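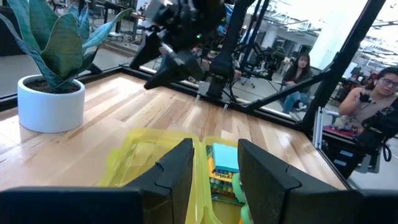

Progress report, Joltar two-arm table
Voltdale shared workshop, 2019-04-29

Hi Rodrigo,

Good news first: both arms are up and moving! The black enclosure is bolted together around the table (the planked wooden top stayed, I like it too much), and the grippers open and close when I tell them to. That was the big item on the March list, so I'm calling it done.

The job I'm working on now is packing a pencil case. I've been using the yellow one with the see-through plastic, a box of Crayola crayons and a pad of blue sticky notes. Crayons are easy enough to grip. Sticky notes are a pain, they're soft and they slide, and I've redone the finger settings more times than I'd like to admit.

Money: I've spent $1,847 of the $3,000 so far. The biggest chunk was the second arm from Denby, and then the extrusion and brackets. I still need a spare set of fingers and better cable clips, because the loops by the side of the table drive me nuts.

Runs logged so far: 77, with 9 I had to stop by hand (mostly the left arm wandering too close to the post). Monti is sending a new mount for that one and I'll swap it in as soon as it gets here.

Next up is closing the lid. Come by and see it, Rodrigo, and bring the receipt folder if you still have it!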